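Two-arm cell: what we have and what we're budgeting for

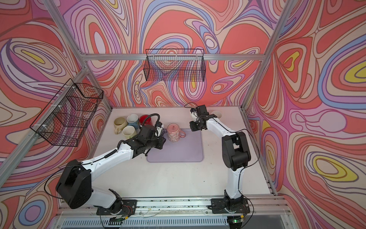
Otico Manipulation Group — Equipment and Planning

We're putting together the equipment request for the next two cells and a few people in other groups asked what a cell costs us to set up and keep going. Ifeoma Uzor did the spreadsheet. The notes on this page cover the main lines, with the mug bench as the reference because it's the layout we intend to copy. All prices are in dollars before tax.

Arms
Two per cell, white links with black joint housings, one on each side of the table. Both bolt to mounting plates on the front rail. We'd keep that arrangement, as it leaves the table itself clear of bases.

Frame
Silver aluminium extrusion. The Fagundes quote came in at $2,798 per cell, cut to length. Building our own from stock lengths would be cheaper on paper, but it took Kwaku Ansah most of December last time.

Wall panels
Printed, three walls. The current set has swirling bands in coral, pink, lilac and blue with some yellow. A replacement set from Cumov is $335. We'd like at least two different patterns per cell so they can be swapped between runs.

Baskets
Black wire mesh, one hung on the back rail and one on the left diagonal rail with small white clips. Cheap, and easy to move. Clips are $17 a bag.

Mats
Silicone with rounded corners, lavender at the moment. We're asking for two spare colours per cell.

Mugs
Plain ones in red and cream-yellow, a blue and white one with a cartoon print, a pink one with pig faces. Mixed sets from the op shop have worked well and we don't plan to buy new. Breakages come out of consumables.

Cabling
Still the weakest part of the design. The coiled cable on the left arm is fine, but the thin ones near the grippers make loops we'd prefer to get rid of. Fastano sells a sleeve and bracket kit at $138 per arm — four kits would cover both new cells.

Cleaning and upkeep
Not in last year's budget and it should have been. Crumbs and bits collect along the front rail and the tabletop marks easily, mostly in front of the mat. We've added a small hand vacuum and a spare top for each cell.

Still to be priced: shipping, spare gripper fingers and a lockable cupboard. Send corrections or better quotes to Ifeoma before the request goes in.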